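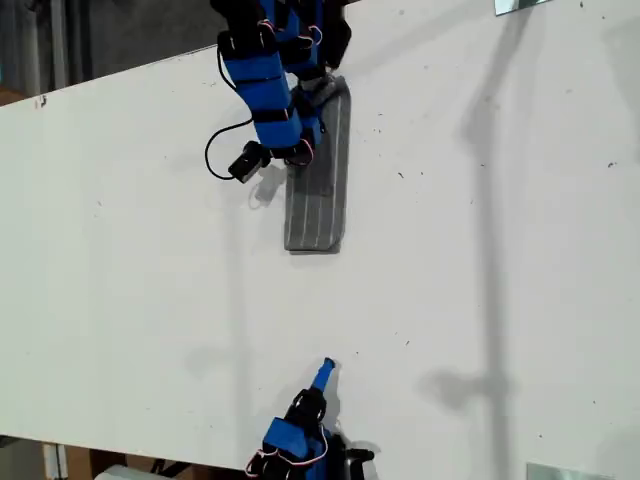
Does a matt white paint sold as scrubbable stay matt when it gets scrubbed?

Only for a while, on what I have so far. The Skotix went shiny in patches well before it wore through, and the tin is silent on shine.

February, after lunch. Washable paint, continued.

The claim on the Skotix tin is 2,000 scrubs. No mention of what a scrub is. Could be a wet sponge on its own weight, could be a stiff brush with someone leaning on it. I wrote to ask and got the leaflet back as an attachment, the same leaflet I was asking about. It has a drawing of a child with a crayon in it and not one word on load, brush or soap.

So we use our own method and say what it was. Lacson scrub rig, nylon brush, washing-up liquid in tap water, drip feed on. One stroke there and back counts as one scrub. Panels are primed board, 2 coats, left on the rack by the window for the time it says on the tin. I don't think the rack is a good place, it's colder at that end and I'd expect the film to be softer for it. Noted last time as well and we still use the rack.

Skotix: stopped at 800 to look. Polished stripe down the middle of the track, plain to see if you hold the panel up to the window and tilt it. Straight on, under the ceiling lights, you could miss it. I suspect that is how it gets passed elsewhere. Carried on to 2,000. No board showing, a bit thin at the turn where the brush slows down. So the claim holds if you take it as "will not wear through", and I'd guess most people buying it take it as "will look the same".

Nakumden: same rig, same brush. Went through at one end early and I have thrown the result out. There was grit under the panel and it was sitting proud. Repeat it before anybody quotes it. I know the temptation, it would make a nice table with a clear loser.
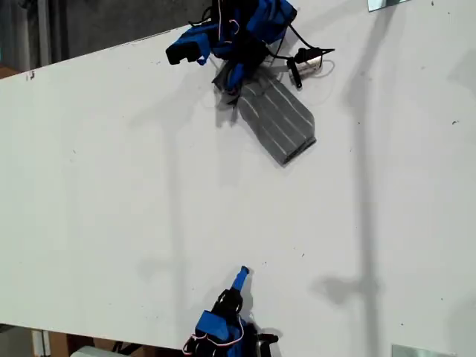
Stains are a separate argument from scrubbing and I wish the leaflet would keep them separate. A paint can survive the brush perfectly well and still look grubby, and the marks people complain about in a corridor are small ones: shoe rubber, trolley corners, pencil. White matt is the unforgiving case. The tabletop in the photo is white with a smooth matte surface and it has a handful of tiny dark specks and scuffs on it, none of them big, and my eye goes to them anyway. I'd want any stain score to include marks of that size. The usual stripe of ketchup across a panel tells me very little.

Isorau sponge, the melamine sort. Tried on an offcut of the Skotix with black heel marks. The marks came off. So did the flatness, there is now a glossy oval where I rubbed. I'm told this sponge is "safe on all painted surfaces". Depends who is judging. I'd sooner have the heel mark.

To do:
Nakumden again, clean bed, new panel.
Weigh the brush block. The figure written on the lid is in someone's old biro and I don't believe it.
Get a gloss reading before and after, all panels. My tilting them at the window won't convince anyone.
One panel of the cheap trade white with no claims on it at all. Should have been in from the start.
Move the rack.

Rig is rinsed and the feed tube is hung up to drain. Brush is in the tray marked used, please don't put it back in the drawer.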